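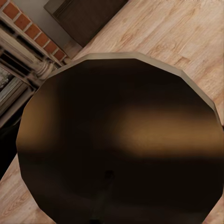 Does a pricier gripper make a better housekeeper? Only if the cheap one has been set up badly, and ours was, for nearly 60 runs.

Tatance and Dunleavy both sell jaws for the same simulated arm. We gave each 177 tries at tidying a virtual living room, and Dunleavy won by seven – a margin its brochure would call a revolution.
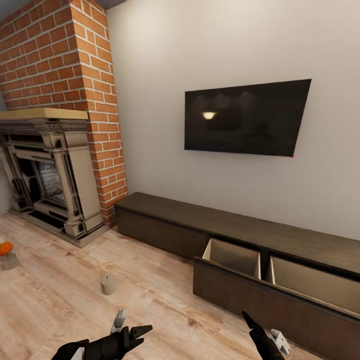 Drawers are where my patience goes. A slim black finger has to work near a dark brown slab, and with the front open, the pale compartments at least give the camera some contrast. Tatance still missed 11 handles.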